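Materiais e Embalagens

2023-08-19 | Anderson Sampaio

Capítulo 6
A embalagem e a conservação dos alimentos

Guardar comida é um problema antigo. Antes do plástico usavam-se barro, vidro, pano encerado e folha de flandres, e cada material impunha os seus limites de peso, preço e transporte. Este capítulo trata das embalagens flexíveis e semirrígidas de uso doméstico. 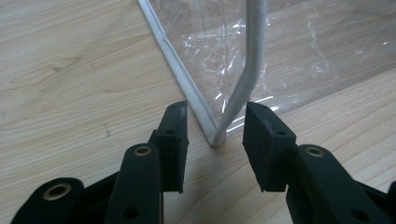 Um filme plástico deixa passar gases em quantidade que depende do polímero e da espessura. O polietileno barra bem o vapor de água, mas barra mal o oxigênio. Por isso o café torrado perde aroma num saco simples, mesmo fechado – a seção 2 retoma o caso com a tabela de permeabilidade.
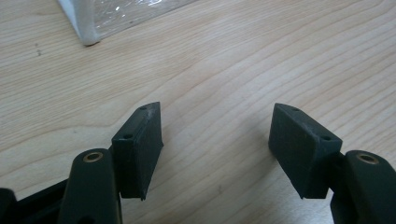 A espessura é medida em micrômetros. Convém não confundir espessura com resistência: um filme fino de boa orientação molecular pode rasgar menos do que outro mais grosso.

6.1 Embalagens semirrígidas

As caixas termoformadas partem de uma chapa aquecida, que é puxada por vácuo contra um molde. No exercício final, o aluno compara dois lotes, um de 2000 e outro de 4000 unidades, e calcula o custo do molde por peça.
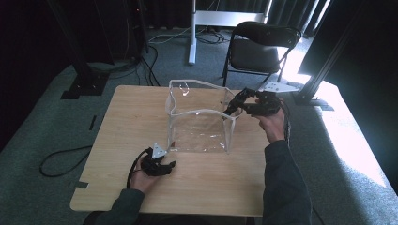
O molde de alumínio esfria depressa e encurta o ciclo. Nos cantos a chapa estica mais e a parede fica mais fina – é ali que se deve medir primeiro.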